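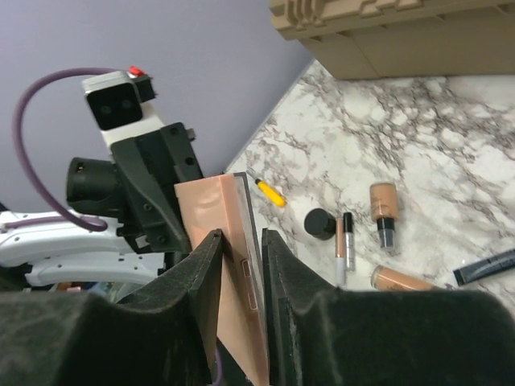 Grelent Two-Arm Cell, Flarkby configuration

The Grelent cell is a bench-mounted pair of small arms for work on fine manipulation of household goods. The Flarkby configuration is the one used for the Atano sorting study, and it ships with the same fixtures, task files and object list. Labs that want to repeat the study or run their own method against it should order this version.

What the cell is for

Most two-arm test benches use blocks, cups and pegs. The Atano object list is built on cosmetics and small tools: compacts, capped tubes, pump bottles, pencils, a screwdriver. These parts are slim, light and often glossy, and many of them stand or roll when touched. A policy that does well on blocks tends to lose much of its score on this list.

Layout

Both arms mount on the near edge of the table and reach in over it. Three plain walls close off the left, back and right sides and keep the background the same from one session to the next. The tabletop is marble-patterned on purpose. Veining gives the depth estimate more texture to work with than a blank white sheet, but it also produces false edges near thin objects, and the study reports both effects.

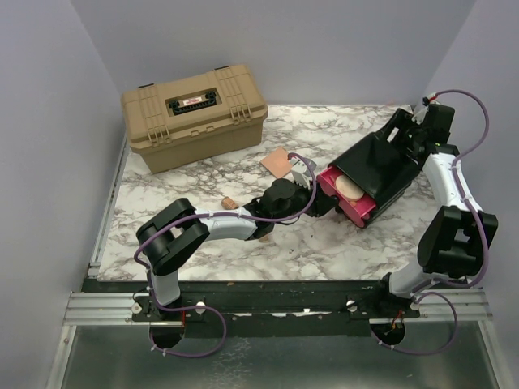 Cables run along the outside of each arm and need a free loop at the base. Check the loop before every session. A tight loop pulls on the wrist at full reach and shifts the calibration.

Grippers and padding

Each finger has a soft black facing over a rigid core. The facing picks up dust and should be brushed weekly. In the padding comparison, bare fingers dropped capped tubes far more often than faced ones, mainly during the turn from lying to upright. Worn facings gave results close to bare fingers, so the study replaced them every 300 grasps. Spare sets are sold in packs of 7.

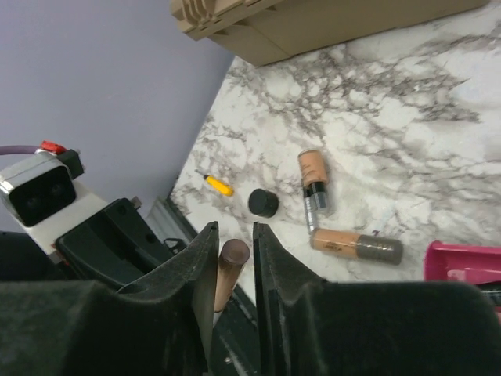
Method

The Atano method splits each task into a reach phase and a contact phase, with a separate policy for each. The handover point is learned from demonstrations. A single policy trained on the same data served as the baseline.

Training used 129 demonstrations, all recorded on one cell. Objects were scattered by hand between runs with no fixed pattern. A run was stopped and scored as a failure at 90 seconds.

Result

The split method beat the baseline on every object class. The gain was largest for pencils and slim tubes, where the baseline often closed too early. It was small for the pump bottles - both methods handled those well. Glossy black lids remain a weak point for both, as glare moves with the wrist and upsets the contact phase. 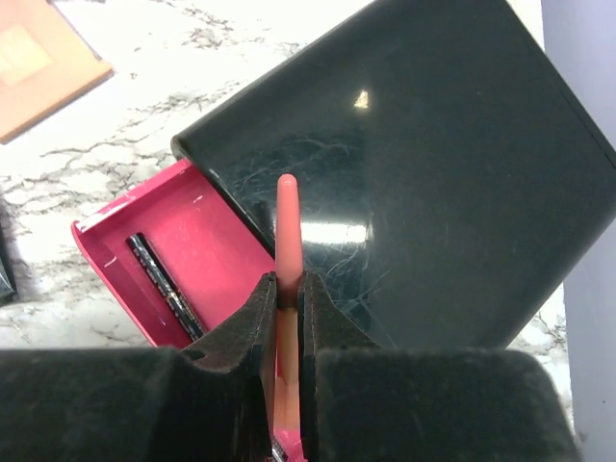
Known limits

The result covers one table, one lighting setup and one object list. A second cell with Stojanović mounts was tried in October and needed fresh calibration before the scores were usable. Transparent parts were scored but left out of the main table.

Ordering

Supplied: two arms with grippers and wrist cameras, table, walls, cable set, object list, task files. Not supplied: workstation, overhead lights. Facings and cable ties are stocked separately. State the mount type when ordering, as Stojanović and standard mounts use different hole spacing.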